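Ticket 354 – hand on packing cell 2 slow to close after lunch

Opened by Ilze Strazds, status: waiting on Koppel

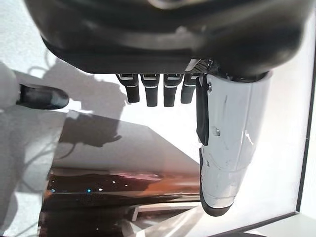

OK so it did it again at 1:20, three times in a row, and I had to go back to packing by hand while it sorted itself out. I don't mind (my shoulders do!) but since the changeover I'm meant to be watching two cells, and I can't watch the other one with my arms in a carton.

Tried so far: restart, re-home, slower grip setting. The slower grip helped for around 20 minutes.

Jong-dae, can you ask Koppel if they want the log? Morag's covering cell 3 until I hear back – she'd like her break.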